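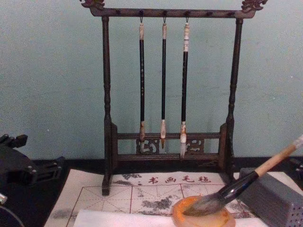 Revising for a language exam at the kitchen table is mostly a storage problem. The grammar comes later.

- Clear the table before you open the book. Vocabulary cards and marmalade don't mix, and it's always the hard words that get stuck together.
- Do 8 new characters a night. I once tried 50 and kept 2.
- Break the spine of a workbook in gently - a few pages from the front, a few from the back - or it'll snap shut during the listening exercise.

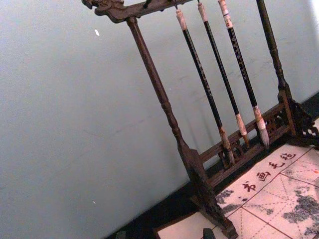
Mock papers need a proper home, and the fruit bowl isn't it. Hauwa Akande files hers in a toast rack, one slot per level, and swears by it. If you go in for brushes as well as biros, a wooden rack with turned posts and a carved end to the crossbar looks far more studious than a jam jar. Dusting the curls is your problem.

Write answers in pencil and the book will do for a second go in September. Rub out the whole page at once, or you'll spot the right answer and feel clever for no reason.
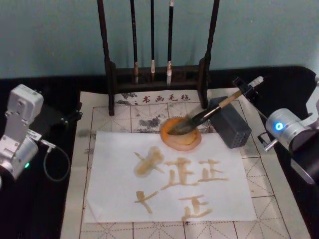
*Three brushes on the rack, tips down.*

Keep the answer key in another room. Upstairs, if you know yourself at all.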